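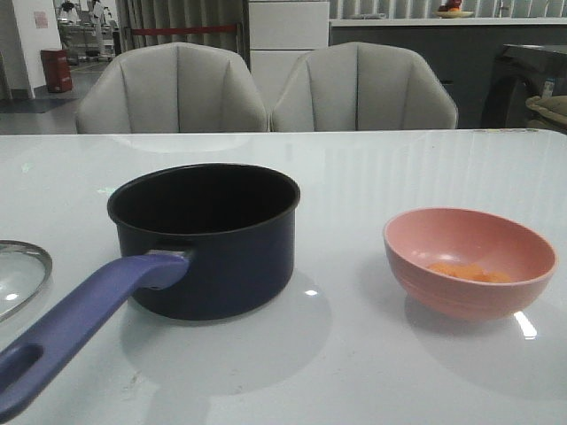
Speaker notes - Home Food Safety Outreach, Rostville Extension Service
Thursday session, start 9:30 a.m.

Opening
Good morning, and thank you for coming. My name is Thilini Hettiarachchi, and I coordinate outreach for the Rostville Extension Service. Today's talk concerns cooked leftovers: how they are cooled, how they are stored, and how we teach both subjects to residents.
(Wait for the doors to close. Mention that handouts are at the back.)

Slide 2 - The household survey
Last winter we mailed a questionnaire to homes in the Rostville district and received 1152 completed forms. Dinesh Wickramasinghe prepared the tables. Many residents told us they leave cooked food on the stove until it feels cool to the hand. We ask them to refrigerate it within 2 hours of cooking.
(Pause. Questions on method go to Dinesh at the end.)

Slide 3 - Cooling
Large pots cool slowly. Advise residents to divide soups and stews into shallow containers before refrigerating. A refrigerator should hold at 40 degrees Fahrenheit or below, and a small thermometer on the middle shelf is the best check.

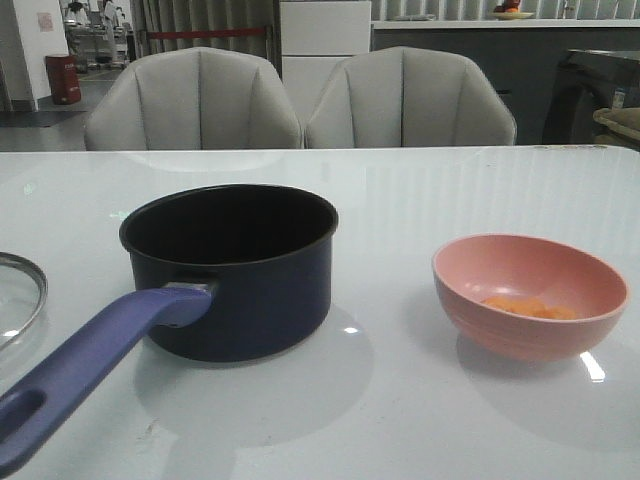 Slide 4. Small saucepan with glass lid.

Slide 5 - Reheating
Leftovers should reach 165 degrees throughout. Sauces and soups should be brought to a boil. Please repeat this point slowly - it was the item most often missed in the Lukitz Hall classes.
(If time is short, skip the microwave example.)

Slide 6 - Labeling
Every container should carry the name of the food and the date it was cooked. Masking tape and a marker are enough.

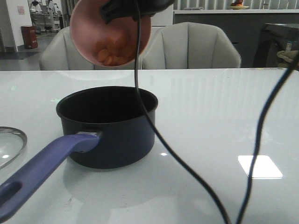

Residents often ask how long a labeled container may be kept. Our printed guide says three to four days in the refrigerator for most cooked dishes. Food to be kept longer should go into the freezer early, and the label should stay on.

Slide 7 - Next steps
We distributed over 3099 guides last year, and the new edition goes to print in February. Rokeya Sivakumar is taking corrections to the text until then. Classes at the Rathnayake Center will continue on the present schedule.
(Thank the hosts. Take questions until 10:15, then hand over to Asanka Wanigasekara.)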